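About Us

Hi, I'm Melahat Kırmızıgül, and I run Pluvotcombe with my business partner Doğukan Karakaya. We try out grippers, arms, cameras and controllers for people who have to buy them and would like a second opinion first!

We started with one arm and a borrowed desk. These days a typical job is two or three fingertip pads, a pile of kitchen stuff and a lot of arguing over notes (Doğukan likes soft pads, I like stiff ones).

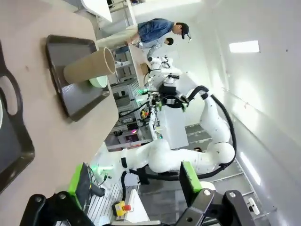
Every gripper gets the same 11 tasks, from picking up a cup by the rim to folding a towel, and we repeat each one 500 times before we write a word about it. Our longest comparison so far was Mocanu fingers against Grunine fingers — nearly 2,000 grasps, and I still dream about bowls.

Wrist cameras are my favorite part. Mount one a little too low and all you get is fingers, so we try several brackets and send you the footage from each, good and bad. 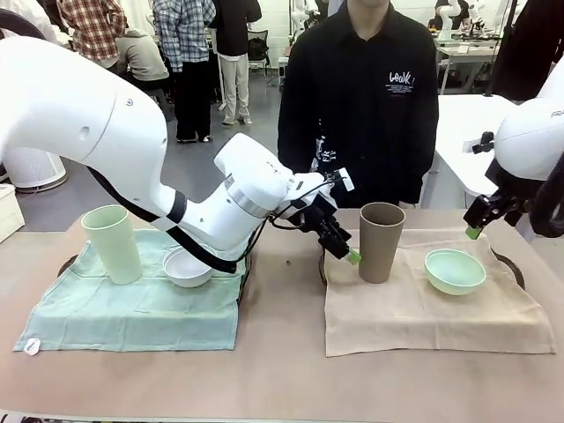 Reports take six weeks and come with the raw logs. We don't sell hardware and we don't take commissions, so if the cheaper one did better, you'll hear it from us. Got something you'd like tested? Write to either of us — we both read the inbox.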